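Support > Courtside Equipment > Talukder Scoreboard Console > Set-Up Guide

Section 4: Getting the Console Ready for a Basketball Game 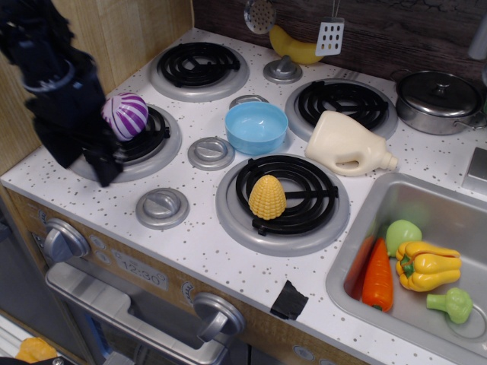 Page 40

Last updated: July

This section covers the Talukder 285 console when it is used for basketball. Volleyball and wrestling have their own sections, and wrestling has its own problems. If you have just unpacked the console, go back and do Section 3 first. Everything below assumes the scoreboard is on the wall, the receiver is plugged in, and somebody has found the key to the scorer's table.

4.1 Before you turn anything on

1. Set the console on the scorer's table with the display facing the operator. The crowd has a scoreboard of its own to look at.

2. Run the power cord under the table and tape it down. Do not run it across the front, where a point guard chasing a loose ball will find it in the first quarter.

3. Plug the horn switch into the port marked HORN. The port marked AUX is the same size and will accept the plug without complaint. It will not sound the horn.

4. Check that the slide switch on the back is set to BASKETBALL. The console remembers the last sport it was used for, and it holds on to that memory firmly.

Caution: Never plug or unplug the horn switch while the console is on. The horn may sound at full volume, and the person nearest to it will be you.

4.2 Pairing with the scoreboard

1. Turn on the scoreboard at the wall and wait for the four dashes.

2. Turn on the console. Hold PAIR until the green light blinks.

3. Enter the channel number printed inside the receiver cover. Consoles leave the factory on channel 709. If your gym has two courts, the second one needs a different channel. Otherwise both games will share a score, and one of the four teams will be very pleased.

4. Press ENTER. The dashes change to zeros.

Note: If the dashes stay put, move the console a few feet and try again. Metal bleachers block the signal, especially the fold-out kind when they are folded in. Gronatis receivers made for our older boards will pair but won't show team fouls. You need the Uria adapter for that (see Section 9).

4.3 Setting up the game

1. Press NEW GAME. The console asks if you are sure. Before tip-off, you are. At any other time, please read the question again.

2. Choose the number of periods: 2 for halves, 4 for quarters.

3. Enter the period length in minutes and seconds. Eight minutes is typed 0800. Typing 8 gives you an eight-second period, which parents of very young players have been known to request.

4. Enter the number of timeouts for each team. Check this with the officials, as leagues differ and coaches remember whichever rule suits them.

5. Set the foul count at which the bonus light comes on. Leave it at zero to keep the light off altogether.

6. Press SAVE. To keep these settings for the season, hold SAVE until the console beeps twice.

4.4 The possession arrow

The arrow starts blank and stays blank until the opening jump is settled. Press ARROW once to point it at the team that did not win the tip. Press it again each time the arrow is used.

At halftime the teams change baskets and the arrow has to flip on the board while still belonging to the same team. Hold SWAP and ARROW together to do this. You will be told you did it wrong. Write the owner of the arrow in the paper scorebook before the break, and show them that.

4.5 Correcting a mistake

1. Stop the clock if the official has stopped play. If play is going on, leave the clock alone.

2. Press EDIT, then the item to be fixed (HOME, GUEST, CLOCK or FOUL).

3. Type the correct figure and press ENTER. Pressing the minus key over and over also works, and lets the whole gym watch.

Note: The paper scorebook is the official record. When the board and the book disagree, the board is wrong, even if it is much larger.

4.6 Shot clocks

Shot clocks are optional on the 285. If you have the Gusitov pair, connect them after the main board has finished pairing, home end first. Give the shot clock operator a separate chair. Both jobs can be done by one person for about 40 seconds.

Caution: Turn off the shot clocks before lowering the baskets to youth height. The cable is as long as it needs to be for a ten-foot rim and has no opinion about any other.

4.7 After the game

Leave the final score up until the officials have signed the book. Then press and hold POWER, turn off the board at the wall, and coil the horn cord loosely. Return the key to wherever it was found.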